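### 4.2 Oil temperature on the Burkurton loop

Two parallel twins were ridden over the same route in December, one air-cooled and one water-cooled. The route starts at the Pivitz fuel stop, climbs to Jundel and returns through Burkurton, and each machine covered it five times. Total distance for the pair was 3918 km, including the run-in before the first logged lap. Oil temperature was read at the sump plug with the Subramaniam logger, which stores one value every 60 seconds.

On the open stretch the two engines behaved much alike. The difference came in town traffic, where the air-cooled twin kept gaining heat at each stop and the water-cooled twin leveled off once its fan cut in. Riders also noted more heat on the right leg with the air-cooled machine — a point we did not measure.
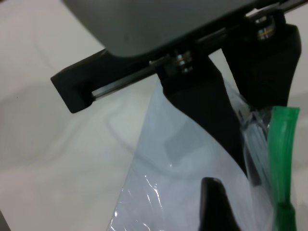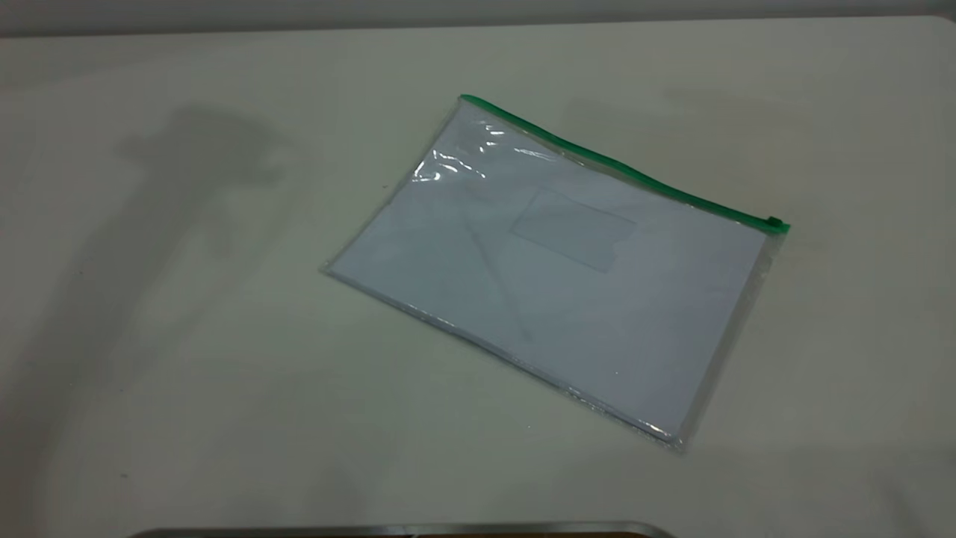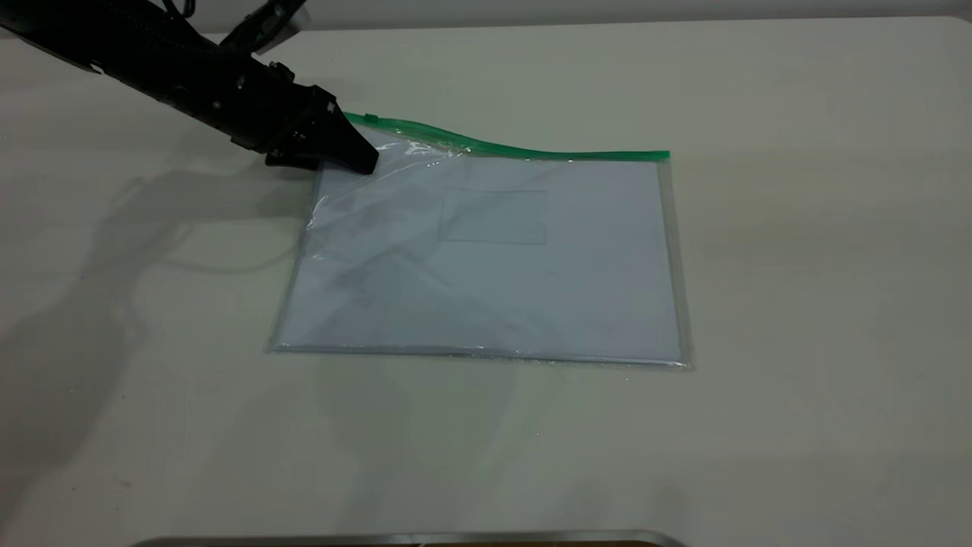
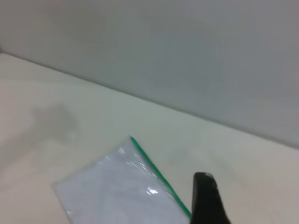

**Figure 5.** Pale tabletop, four views.

Tire pressure was set cold before every lap and left alone until the next one. We did not correct for rider weight. The climb to Jundel gains 600 m, and both machines were held in fourth gear for all of it so that engine speed would be comparable. One lap on the air-cooled twin was stopped early by fog and repeated the same afternoon; only the repeat is used in the averages. Fuel use is treated separately in Section 4.3, as the two tanks were not filled to the same level at the start.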